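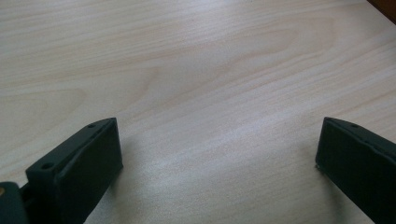 Cathedral grain

Cathedral grain (also called cathedral figure, flame grain or, among older furniture makers, simply "arches") is the pattern of nested, rounded or pointed loops that shows on the face of many boards and sheets of veneer. It takes its name from the tall windows of churches, which the loops resemble when a board is stood on end. It is one of the most familiar patterns in household furniture, and a great many people who have eaten breakfast over it every day of their lives have never had a word for it.

How the pattern forms

A tree adds a layer of wood under its bark in each growing season. In most trees from temperate climates, the wood laid down early in the season differs a little from the wood laid down later, and the two together make up a growth ring. If a trunk were a perfect cylinder, a lengthwise cut would show nothing but straight lines. Trunks taper, though, and they bulge and lean a little too, so a flat cut passes through the rings at a shallow angle and comes out on the face of the board as a set of curves, one inside another, rather like the contour lines on a hiking map.

The arches are usually strongest toward the middle of a board, where the saw or knife has run nearly parallel to the rings. Toward the sides the rings are met more steeply, and the curves straighten out into long, close lines. A single wide board may therefore look quite lively in one place and almost plain a hand's width away.

Cutting methods

Boards with cathedral grain generally come from plain sawing, also known as flat sawing, in which the log is cut straight through in parallel slices. It is a quick and thrifty way to cut a log, and it gives wide boards. Quarter sawing, where the log is first divided into quarters, gives straighter lines and boards that tend to stay flatter through the seasons, but more of the log is lost along the way.

Veneer follows much the same rules. Flat slicing gives arches, quarter slicing gives stripes, and rotary cutting, in which the log is turned against a long blade and peeled off in one continuous sheet, gives broad, wandering shapes that some people love and others find restless. The sheets from a sliced log are normally kept in the order they were cut, so that neighboring pieces can be matched.

Matching on tabletops

A table is often wider than a single sheet of veneer, and the maker has to decide how the sheets should meet. In book matching every second sheet is turned over, so that the arches mirror each other across the joint - a formal look, and a handsome one on a long dining table. In slip matching the sheets are laid side by side without turning, and the same arch repeats across the top. Random matching mixes sheets freely and comes closer to the look of solid planks.

The workshop of Nikolaidis, a small maker of kitchen and dining tables, favored slip matching for its pale tops. Its longtime veneer cutter, Doina Ionescu, kept a pattern book of 33 layouts, with penciled notes on which ones suited a round table and which should be saved for a long one. The Mokby desk, a later design by Amra Delić, used one large arch set well off center, so that a person sitting down to write would have the quieter grain in front of them.

Appearance in pale woods

Ash, oak and pine all show the figure clearly, since the contrast within each ring is strong. In maple and birch it is much fainter, and can look more like a watermark than a drawing. Color plays its part as well: light woods may carry pinkish, tan or nearly white streaks alongside the arches, and these shift in appearance with the light in the room. A matte finish softens the reflection of a lamp or window into a haze, while a glossy one gives a sharper reflection and often deepens the color.

Care

The pattern itself needs no special treatment, and ordinary care for the finish is enough. Wipe with a soft, slightly damp cloth, following the long direction of the grain, and dry the top afterward. Veneered tops should be sanded only with great caution, as the decorative layer can be very thin. Pale woods may darken or yellow with age and sunlight, and a bowl or runner left in one spot for months can leave a lighter shape underneath - moving things now and then helps the whole top to change together.

See also: Book matching; Growth ring; Plain sawing; Veneer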